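Workshop Notebook, Textile and Soft Goods Bench
Entry dated Sep 3, 2018

Subject: fleece handling, folding and storage, continued from the previous entry

The bench was cleared before work began and the white surface wiped down with a damp cloth. Lint remains the main nuisance. White fleece sheds less than the gray blankets used in February, but it shows every mark, and the bench must therefore be cleaned before each session and not only at the end of the day.

The fleece in use is the Plirkatell white, lot 161. The supplier's sheet gives a washing shrinkage of 3 percent. Our own pieces have not yet been measured after washing, and the figure should not be quoted in the Stastness report until they have been.

Work carried out:

Pieces 18 and 19 were folded by hand in thirds and then in half, in accordance with the Skondel procedure. Piece 18 held its fold well. Piece 19 opened along the outer edge within a few minutes and was refolded with the pile facing inward, with a better result. Colleagues are asked to note the direction of the pile on the tag from now on. The Skondel sheet does not mention it.

Draping over light wood was then considered. A fleece laid over bare wood catches wherever the grain is raised, and the loops pull when the fabric is drawn back. The wooden parts kept for this work should be checked by hand along every edge and sanded lightly where needed. No wax or oil is to be applied, as it transfers to the fabric.

Pressing was kept light throughout. Firm pressure leaves a dent in the pile that takes a long time to recover — on piece 18 the mark from an earlier trial was still visible this morning. Brushing against the pile with a soft brush removed most of it.

Storage: folded pieces go on the Górecki shelf, tags outward, no more than one stack deep. The lower shelf is not to be used until the dust cover has been replaced.

Outstanding:

Measure both pieces before and after washing.
Order tags. The present ones curl and fall off.
Confirm whether the next lot will have the same pile height. The supplier has been asked in writing and has not replied.
Amend the folding sheet to include pile direction. 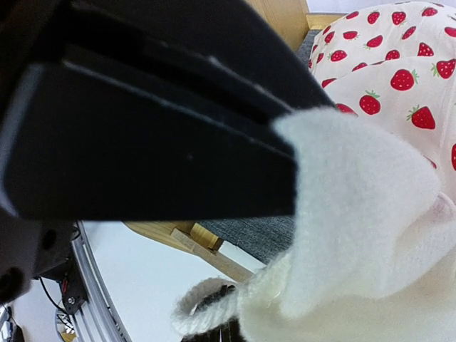

White fleece at the bench, with light wood and the white surface below.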